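Why Do People Eat With Chopsticks?

By Dayana Zepeda, for the Mestport kids page

Quick one today! Chopsticks. Two sticks, no prongs, no blade – and they can pick up a single pea.

They're very, very old. People in China had them thousands of years ago. At first mostly for cooking – long sticks keep your fingers away from hot soup. Later, for eating too. Food got chopped up small in the kitchen, so no knife needed at the table.
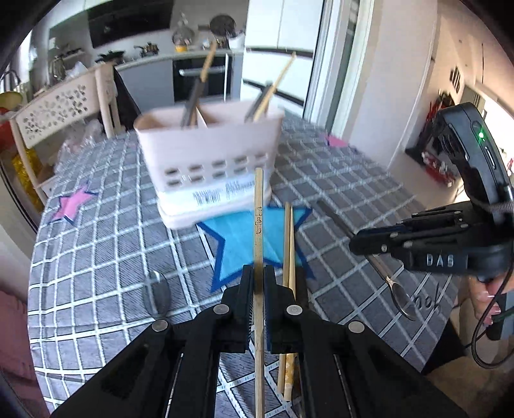
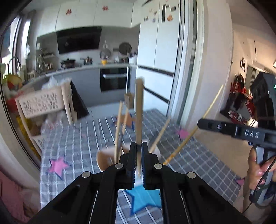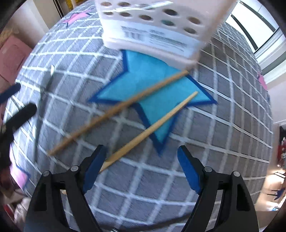
Wooden sticks and a blue star.

Not all chopsticks are the same. In Japan, often short with a pointy tip. In Korea, often metal and a bit flat. Slippery!! Chinese ones are usualy longer, good for reaching dishes in the middle.

Want to try? Bottom stick stays still. Top stick moves, you hold it like a pencil. Start with something easy, like popcorn. Then 6 grapes, bowl to bowl. Noodles are easier then they look.

One rule – don't stand them straight up in your rice. In Japan it reminds people of funerals.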